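I've been to a fair few open days now, mostly for the free biscuits, but the February one at Sumesen was the first where the bit I went home talking about was the bit that went wrong.

The building is at the far end of the Rukby estate, past the tile place, and the parking is dreadful. Get there early! I didn't, so I missed the welcome talk and went straight up to the kitchen room, where they teach a humanoid called Pendum to put food away and get it out again. Apples, mainly. Apples on a high shelf, apples into a yellow basket, over and over. I could have watched it all morning (I more or less did).

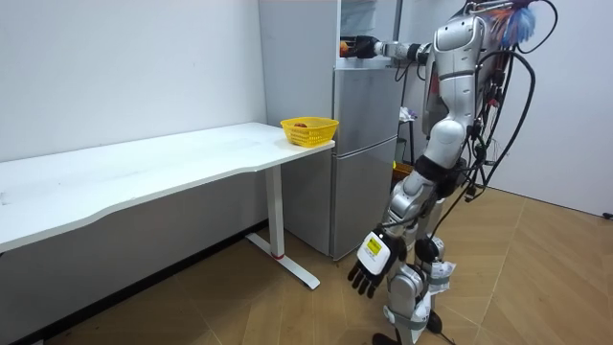
Reaching up at the fridge, with the basket on the corner of the desk.

It's a big silver thing with a great loop of black cables down its back, and it's slower than you'd think. There's a little pause before each reach that has everybody leaning forward.

Then, on run 2076 (they keep the tally on a whiteboard by the door), the arm went up to the shelf and just stopped. No bang, no smoke, nothing dramatic. One of the engineers said "hold" quite quietly and we all got moved back behind the tape. She explained that the wrist had reported more force than it should have done with nothing pressing on it, so the software had frozen the arm. Fine, good, that's what you want. The trouble was that the stop message never reached the screen at the operator's desk, so for 14 seconds the desk thought the robot was still running. That's the part that bothered them, and you could tell.
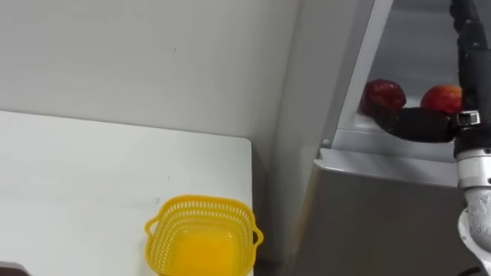
Hand in among the apples, basket waiting on the table.

What I liked was that they didn't hurry us off to the café. They switched the power off at the wall, put a tag on the switch, and talked us through the log on a laptop. It was the third missing message that month, apparently, and they suspect a network box from Sjöberg, or the way they've set it up (there was a bit of a debate!). Someone asked what would happen if a person had their hand in there. The answer was that the arm stops itself whatever the desk says, but no one goes within reach until the desk agrees, and they'd be adding a plain old lamp wired straight to the arm as well.

Pendum stayed off for the rest of my visit, so I had a wander round the workshop and a very good cheese scone. The next open day is in June and you need to book through their website. Wear flat shoes, the stairs are steep.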